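Station 3 after the changeover

March 2, 2019

The two-arm cell at Metalgate has now been on day shift long enough for me to write down what changed at the bench. I look after fixtures and work instructions there. I do not program the arms, and the motion side is left out of this post.

The old process was manual from end to end. An assembler took the molded base, seated the poles, ran the threads down by hand and passed the stand along. The target was 198 stands per shift. The bench usually made 176, and the difference was mostly thread starts. A plastic thread that goes in crooked has to be backed out and checked, and a second crooked start scraps the part.

Sasarau supplied the cell and Tereck did the guarding. The work is split by arm: the left one holds the stand at the base, the right one handles the tubes. The grip point on the base took the longest to settle. Too far from the hub and the stand twists under load – too close and the fingers cover the thread.

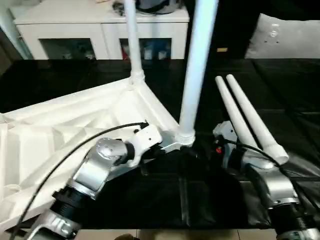
What the assemblers do now

Two people still work the station. One loads bases and tubes and clears stops. The other inspects threads and signs the sheet. Loading sounds simple, but parts must be presented the same way each time, and the instruction for it went through 3 revisions before April of last year's trial was closed out.

Wrist complaints are down. Standing time is up, and the mats we ordered are too thin. Pay grade was the harder subject. Clearing a stop means reading a fault code and deciding whether the part is good, and the old grade did not cover that decision. It was changed after the second review.

Training runs 2 shifts per person. The fault list is taped inside the control cabinet, and I would like it moved to the loading side, where the person who needs it stands.

Open items: the cable on the left gripper needs a better route, and the Vlad torque driver stays on the bench for manual rework until the spare fingers arrive.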